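Robot hand that wouldn't let go is back over the belt at Fostwood

After a January that tested everyone's patience, the sorting cell in the Fostwood workshop is running again, and the people who look after it can finally tell us what went wrong with the hand.

For anyone who hasn't been down the hall lately, the cell is the one where an arm with a multi-fingered hand picks small parts from a green conveyor belt and sets them down in one of two trays, a blue one and a pink one. It is part of the Gurkcombe project, which is meant to find out how well a hand with real fingers can cope with the kind of mixed small goods that our friends at Droltemthorpe pack all day long. Most of the time it copes nicely. Then, a little before four in the afternoon, it picked up a part, carried it over to the trays and simply didn't open.

Callum Rutherford was on shift and did what he has been trained to do, pressing the stop button and stepping back. Nobody was hurt, and we are very glad to be able to write that. What bothered the team was the next bit. When the cell was restarted, the software believed the hand was open and empty, so it sent the arm back down toward the belt with the part still gripped tight. The part met the near rail of the conveyor, the arm pushed for a moment, and the force limit tripped and halted everything a second time. One fingertip cover was split and had to be replaced.

"I'd have been happier if it had stopped and sulked," said Leonor Gouveia, who leads the project. "A hand that sticks is a nuisance, and we all know they stick from time to time. A hand that sticks and then reports that it's fine is something we have to take seriously, so we shut the cell down until we understood it."

Understanding it took a good while longer than anyone had hoped. Byung-chul Yeo went through the logs from 1000 picks and found that the hand had been slow to open on 139 of them, always by such a small amount that no alarm was raised. The slow ones came closer and closer together as the week went on, and pick 503 was the first where two fingers lagged at once. He and Idalina Rocha then took the hand apart on the bench and found the trouble in a connector inside the wrist – one of the pins had worked itself partly out of its seat. Whenever the wrist turned far enough, the position signal from the fingers dropped away, and the controller filled the gap with the last command it had given. It had told the hand to open, so as far as it was concerned the hand was open!

Idalina has fitted a locking connector from Royer and rerouted the cable so that it has more slack when the wrist turns. The software has been changed as well. If the signal from the fingers goes missing, even briefly, the arm now stays where it is and waits for a person to come and look. After any stop, the hand has to open and close once, well clear of the belt, before picking can begin again. That adds a few seconds to each restart, and there has been some good-natured grumbling, but Leonor says it is staying.

The repaired cell was put through 147 picks at reduced speed, with someone standing by the stop button the whole way, and the hand let go every time. Aurora Baptista, who handles safety for the building, watched the last part of the run and signed the cell back into service that evening. She has asked for the wrist connector to be added to the monthly check, and she would like to remind everybody – visitors very much included – that reaching over the belt to free a stuck part is never allowed while the arm has power, however harmless it looks and however much of a hurry you happen to be in.

Full speed will return in stages, with Byung-chul keeping an eye on the opening times as it does. If you use the cell and notice the hand hesitating, even slightly, please write it in the log book by the door and let him know.

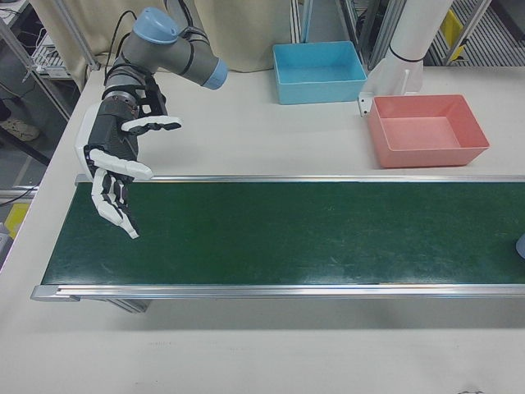

What should I do if the hand stops with a part still in its grip?

Press the stop button, leave the part where it is, and call Idalina or Byung-chul. They will cut power to the arm before anyone reaches in, and the hand will have to pass its open-and-close check before the cell starts picking again.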